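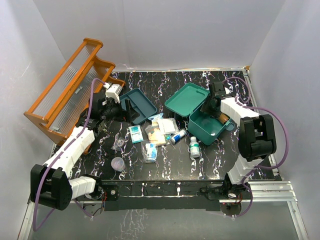

Lecture 9: The Grasp That Wasn't
Intro to Robot Reliability, Jilaseck Technical College
Notes by Soledad Magaña
Posted March 30, 2018

Okay, so last time we talked about loud failures - the arm faults, the light goes red, everybody looks up. Today is the opposite kind, and I think it's the more dangerous one. The robot did something wrong and told us it went great.

Some background for those of you who missed lab. The Kerus cell is our two-arm kit-packing setup. The job is to pick up first-aid supplies (bottles, gauze, bandage packages, the little spray can) and put them in the teal storage box. I like this task for teaching because the items have nothing in common. A gauze packet is flat and squishy, a bottle is round and rolls, and a plastic bag does whatever it feels like.

We ran 300 picks with the right arm over a couple of lab sessions in September. The log gave us a success rate of 92 percent and I was thrilled! I put it on a slide. Then Hertta Vainio, our lab engineer, sat down with the wrist camera recordings and matched them against the log line by line, which I should have asked for before I made the slide. She found 28 picks marked "object held" where the fingers had nothing in them at all.

How the gripper decides it's holding something

You need this part for the homework, so go slow. Our gripper runs on a Graltisis controller, and it has no touch sensors in the fingertips. It works out "held" from two things:

- The motor current went up, so the fingers are pushing against something.
- The fingers stopped before they reached the fully closed position.

Both true? Then the controller says held. Notice what's missing from that list. Nothing in there asks what the fingers are pushing against. A bottle will do it, and so will a table leg or somebody's thumb (we'll come back to the thumb).

What it closed on

Look at the floor of the bin in the next picture. There's a rounded ridge molded into the plastic, and it comes down right into the gap between the two fingers. The amber bottle with the orange cap is lying on its side up and to the right, well outside the fingers. If the gripper goes down and closes from a position like that one, it gets the ridge. The current rises, the fingers stop early, and the log says held.

Then the arm lifts. The fingertips slide off the ridge, and now they should snap shut and the controller should notice, right? It didn't, and this was the second bug. We only checked the held flag once, at the end of the close. After that the program (we call it Song, it's our own pick-and-place script) trusted the answer all the way to the drop-off. So the arm carried a handful of air across the table, opened up very politely, and logged a success.

Check out the right finger too, the scratches along the inner face. I'm not going to tell you those came from the ridge, because I can't prove it and neither can you. Write "wear on right finger, cause unknown" in your report. I took points off for this last year.
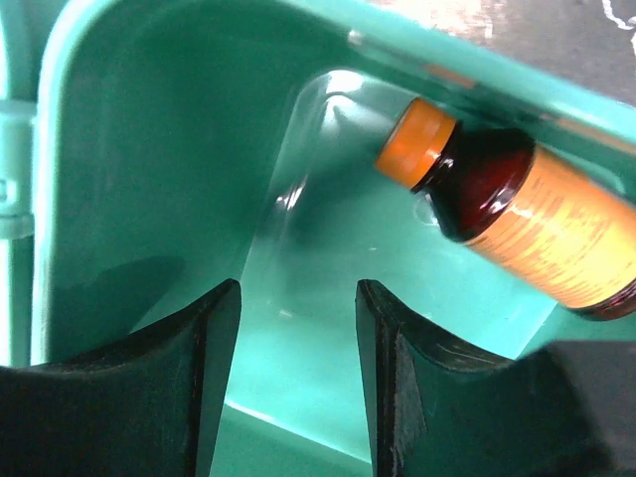

Why was it off target?

Two theories got argued about in lab, and I'll give you both.

Hertta's theory is that the bottle moved. A round bottle on a smooth plastic floor needs very little encouragement, and the position estimate was taken once, before the approach. Anything that bumped the bin after that made the estimate stale.

My theory was the shiny plastic. Those white highlights on the ridge are bright, and the orange of the cap reflects off the rim, so a detector that looks for color could easily be pulled the wrong way. I still like my theory. Hertta's explains more of the 28, though, and when we replayed the ones with a bottle on its side, she had the better case. A few fit neither theory and we've left them open.

The safety part

Here's the thumb. A gripper that can't tell a ridge from a bottle can't tell a finger from a bottle either. It'll report held, and the script will happily start the lift. So the held flag is NOT a safety signal. Please don't ever use it as one. The rules in our lab are the same as before:

1. Motion is stopped at the e-stop before any hand goes into the enclosure. Pausing the script doesn't count.
2. One person has the e-stop and does nothing else.
3. If an item gets stuck in the gripper, call me or Hertta. Don't tug on it.

What we changed

We now check finger position three times: after the close, after the lift, and again right before release. If the fingers have closed further between checks, the pick is marked lost. We also give each item an expected width range, so a bottle that suddenly measures like a ridge gets flagged. The width range works nicely for bottles and badly for bags and gauze - they squash to a different width every time. That's still an open problem, and it makes a good term project if anybody wants it.

We also take a second wrist camera look just before closing. It slows each pick down, and I've decided I can live with that.

Homework

Write up one false grasp from the recordings. Keep three columns: what the log claims, what the camera shows, and what you're guessing. Half a page on how you'd catch it sooner. Then tell me how your own fix could be fooled.

Recent notes

Lecture 8: Loud Faults and Who Resets Them
Lecture 7: Cable Routing on Moving Arms
Lecture 6: Reading a Log Without Believing It
Lab sheet: E-stop check before power-up

Comments

dkr_lab3: For the width range, do we use the cap or the body of the bottle? They're pretty different.

S. Magaña: Both! Make the range cover either one and say so in your write-up.

tallpaul: We had the same thing on a bagging line at my old job. It kept "holding" the edge of the tote. We ended up adding a vacuum sensor, but that was suction cups so probably no help to you.

Hertta V.: Recordings are on the shared drive now. Please copy them before you edit anything.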